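Kemport cloth folding set, notes from this round. Posting in pieces as I get time between sessions.

Target was 900 demos. We have 300 that I would train on today. Another 89 are in a maybe folder and I'll go through those with Niall Rankin tomorrow.

Every demo is done by hand with the gripper, one person, one cloth, one table. Start with the cloth dropped in a heap, end with it folded in quarters. Squeeze, lift, lay down, let go.

We changed the start rule partway through. At first people were dropping the cloth in the middle of the table every time, and the policy learned to go to the middle of the table. Now the drop spot comes off a printed list and you follow the list even if it puts the cloth near an edge.
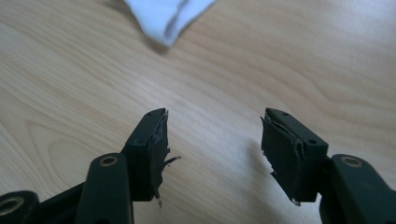

Finger pads are on the daily sheet now. Each session gets a pad condition: new, worn or torn. It takes a few seconds to fill in and it lets us split the data later. I didn't log it in January and I can't sort those demos at all.

Jessie MacRitchie wants to keep the torn-pad demos in training. Her point is that the arm at Brindmont will be running on worn pads most of its life. I'd put them in a separate split first and see what the numbers say. We're doing it my way for one run and then hers.

White cloth on a pale table is harder on the segmentation than I expected. The tracking is fine. The masks get sloppy along the hem. We have a darker cloth coming and I'd like 180 demos with that before we touch the model.

Things I throw out: a second hand in view, a cloth that starts already flat, anything where the operator stops to think with the fingers closed. Slow is fine. Stopped is a problem, the policy picks it up and just sits there.

If you're collecting for something similar, label on the same day. I left a batch for a week and had to rewatch every one of them.

Next is towels. Same table, same list of drop spots.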